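What Is a Link, and Why Is It Blue?

A web page is a long piece of writing that somebody typed. A link is a bit of that writing with an address tucked behind it. Click the words and your browser goes off to fetch whatever lives at the address, usually without complaining.

Say you are making a page about your snail, Urkach. You write "See what Urkach eats," and you make the word "eats" a link. Now readers can jump straight to the lettuce page. Some may even want to.

Browsers draw links in blue with a line underneath unless the page's author asks for something else. You can ask for green. You can ask for pale yellow on white, too — the browser will do it, and then your readers will miss the link completely and never learn about the lettuce.
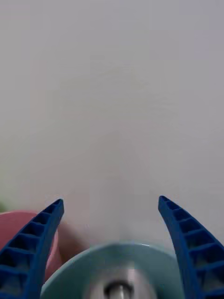
Why do some links turn purple?

Purple is the usual color for a link you have already visited. Your browser keeps a list of pages you've opened, and it changes the color to save you from reading about lettuce twice.

Try it on your own page. Make 2 links, click one, then go back and look.

Written by Natália Michalík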